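Greldale nurseries to get counting and phonics app, but the evidence is thin

Nurseries and reception classes across Greldale are to be offered free use of a counting and phonics app from September, under a deal announced on 13th March between the district's early years service and the app's maker, Salleo.

The app, called Magesa, is aimed at children aged three to five. It runs on tablets and takes children through short activities on letter sounds, number bonds to ten and what the company calls "everyday sorting". There is a town to explore, a shop to run and a garden to plant, and a cheerful voice that praises the child for more or less everything.

Salleo says 981 children used the app during a pilot that ran over two terms, and that 79 per cent of them "made strong progress in early number". Greldale's early years service repeated that figure in its own announcement without adding anything to it.

It is a good headline number and it would be a better one if we knew what it meant. The summary released with the announcement runs to four pages, two of which are mostly screenshots. It does not say what counts as strong progress. It does not say how the children were tested at the start, or whether they were tested at the start at all. It says progress was "measured within Magesa", which suggests that the app set the tasks, marked them and then reported that things had gone well.

There was no comparison group either. Children of three and four learn a great deal in two terms whether or not they have a tablet in front of them. Most of them will count further at Easter than they did when the clocks went back, and their parents will not have paid a software company for it. Without a similar group of children who went on as normal, there is no telling how much of the progress belongs to the app and how much to snack time, stairs and older sisters.

Asked about this, Salleo said the pilot was "designed to look at engagement in real settings" and that a fuller study would follow. It gave no date for one. The early years service said it was "confident in the direction of travel".

Then there is the matter of who was left out. The summary says that 727 children "completed the programme", yet the progress figure is given for the pilot as a whole. If the 79 per cent refers only to the children who finished, it describes the ones who liked the app enough to stick with it, or whose nurseries had the time to keep it going. If it refers to all 981, then it includes a fair number of children who stopped part of the way through, and it would be useful to hear how their progress was judged. The company said it would "look into the wording". At the time of writing the wording was unchanged.

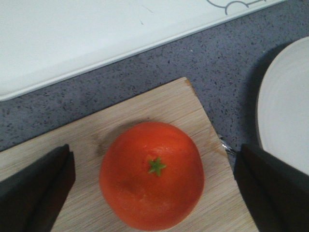

On cost, the word "free" needs reading slowly. The licence is free to nurseries and schools for the first year. What happens in the second year is not set out in the announcement, and the early years service would say only that "future arrangements will be reviewed in the light of take-up". Settings that build their mornings around the app in the first year may find it awkward to give up in the second, and Salleo will presumably have thought of that.

The tablets are not included. Nurseries will be expected to use what they already have, and the app needs a fairly recent model to run properly. Larger school nurseries may have a trolley of them. Small private and village settings often have one, kept in the office and used for registers and photographs. No money for equipment has been announced, so the offer is likely to be of most use to the places that were best off to begin with.

There is also a home version. Parents whose children use Magesa at nursery will be sent a code giving them 40 days of the full app at no charge. After that it becomes a monthly subscription. Salleo says parents will be reminded before any payment is taken and can cancel whenever they like. Even so, there is something uncomfortable about a public service handing out what amounts to a trial offer, with the nursery's name at the top of the letter. Parents tend to trust what comes home in the book bag. They may well take it that somebody has looked hard at the thing and found it worth paying for.

The early years service said that passing on the code "is not an endorsement of any paid product". That sentence does not appear in the draft letter to parents.

What about the app itself? It is pleasant enough. A demonstration version was made available to the press, and an afternoon spent with it turned up nothing alarming. The drawings are bright and clear, the instructions are spoken slowly, and there are no adverts. The letter sounds are pronounced properly, which cannot be said of every app of this sort. A child who gets an answer wrong is shown the right one and invited to try again, with no buzzers or sad faces.

The number activities are weaker. Several of them can be got through by tapping everything on the screen until something lights up, and the app then moves on as if the child had worked it out. In the shop, where the child is meant to pick out the right number of items for a customer, tapping at random filled the basket correctly on the third go and earned a star. The star goes on a chart. It is hard not to wonder how many of the stars in the pilot were earned in the same way.

There is a dashboard for staff, showing each child's time on the app and a coloured bar for each skill. It looks tidy and will be handy at parents' evenings. Whether it tells an experienced nursery teacher anything she had not already noticed on the carpet is another matter, and the summary does not include a single comment from the staff who took part.

On privacy, Salleo says that children are listed by first name only and that records are deleted when a setting stops using the app. Records made through the home version are kept under a separate policy, which runs to many more pages and allows "anonymised learning data" to be used for developing new products. Parents will be asked to agree to this when they enter their code. Most will be doing so on a phone, with a four-year-old pulling at their sleeve.

Neighbouring Gultdale was offered the same deal last year and has not taken it up. A spokesperson for the district said it had decided to put its early years money into training and picture books for the time being, and would "look again when there is more to look at". Gultdale did not take part in the pilot.

None of this means that the app will do any harm. Ten minutes with a decent phonics game is unlikely to hurt anyone, and some children will enjoy it very much. Staff who are stretched may be glad of a quiet corner that more or less runs itself. But the announcement promises a good deal more than a quiet corner. It speaks of "closing the gap" before children start school, and of giving every child in Greldale "the same flying start". Those are large claims to rest on four pages and a chart of stars.

The early years service said nurseries would be free to decide for themselves whether to use Magesa, and that no setting would be marked down for saying no. It added that it would be collecting figures on take-up each term. Asked whether it would also be collecting any on learning, it said that this would be "captured through the platform".

Nurseries and schools have until the end of the summer term to sign up. An introductory session for staff will be held online, led by Salleo, and a recording will be available afterwards. Parents who do not want their child to use the app are advised to speak to their nursery, although there is at present no form for doing so.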